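Informe de avance a Firnico. Línea Uller, diciembre
Preparado por el taller de diseño Flonbridge

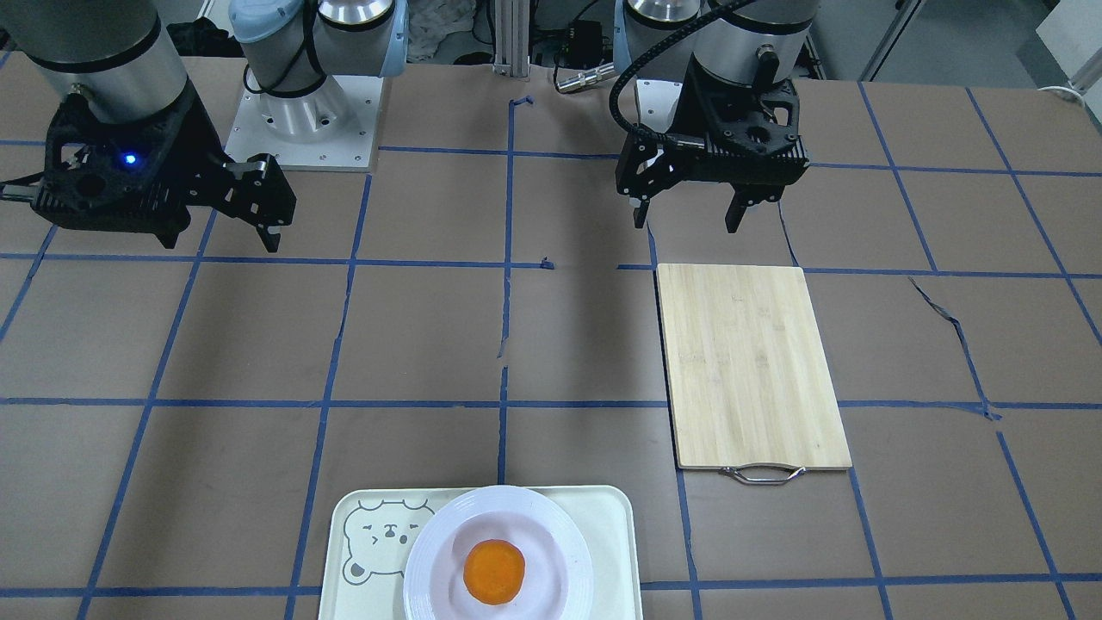

La colección cápsula va con retraso en dos tallas y al día en el resto. Empiezo por lo malo. El contrato de exclusividad con la cadena sigue sin firmar, tercera versión ya, y mientras no esté firmado no podemos entregarles las muestras de los abrigos. Miłosz Zawadzka habló con su departamento de compras a las 16:30 y piden otra vez que los vestidos de punto no se vendan en ningún otro gran almacén. Le dijimos que no, que la exclusividad cubre los abrigos y punto. 

Producción
Terminadas 1.130 prendas de las 1.606 previstas. Faltan casi todos los abrigos en talla 36 y 46, el proveedor de forro mandó un tono equivocado y hubo que devolver la partida entera. Forro nuevo recibido, revisado, bien. Las faldas están completas, planchadas y embolsadas. Los vestidos de punto también, salvo los de color teja, que estan pendientes de etiqueta de composición (la primera tanda decía lana y lleva mezcla, no se puede vender así).

Devoluciones internas: 204 prendas apartadas en control de calidad. Casi todas por el ojal del puño. Se rehacen en el taller, sin coste para Firnico. La máquina de ojales está ajustada y las últimas salen limpias.

Contrato y marca
Lo que más nos preocupa. Resumen rápido:

El registro de la marca Uller está presentado para ropa y calzado. Bolsos, no. Habría que ampliarlo antes de enseñar los bolsos a nadie. Pendiente de vuestro visto bueno, la tasa no estaba en el presupuesto inicial.

La cadena quiere una cláusula de penalización si aparecen prendas de la cápsula en otra tienda. Nuestra abogada acepta la cláusula con un tope, ellos no quieren tope. Seguimos. Si no hay acuerdo a final de mes, proponemos vender los abrigos en la tienda propia y en dos multimarca que ya los han pedido.

El nombre Zawadzka va en la etiqueta interior, no en la exterior. Miłosz lo prefiere así y en el borrador del contrato figuraba al revés. Corregido.

Gasto
Dentro de lo previsto menos transporte. La devolución del forro nos costó unos 400 euros que reclamamos al proveedor, todavia sin respuesta. Las facturas van en la carpeta compartida, faltan la del fotógrafo y la segunda de la imprenta. Las subo en cuanto lleguen.

Catálogo y prensa
Fotos de estudio hechas, falta retocar los abrigos. Los textos están en español, la traducción al polaco la revisa Miłosz. Dos revistas han pedido prendas para editorial. Les hemos mandado faldas y punto, abrigos no, por lo del contrato. Del desfile no hay novedades, la sala nos guarda la fecha pero quiere señal.

Lo que necesitamos de vosotros
Respuesta sobre la ampliación de la marca a bolsos.
Saber si aceptáis el plan B de venta de abrigos, con margen más bajo por unidad.
Autorización para pagar la señal de la sala.
El segundo tramo de la ayuda, si puede ser antes del cierre. La confección de las tallas que faltan se paga a la entrega.

Próximo informe cuando estén cerradas las tallas 36 y 46. Si la cadena firma antes, aviso por correo el mismo día y os paso la versión definitiva del contrato.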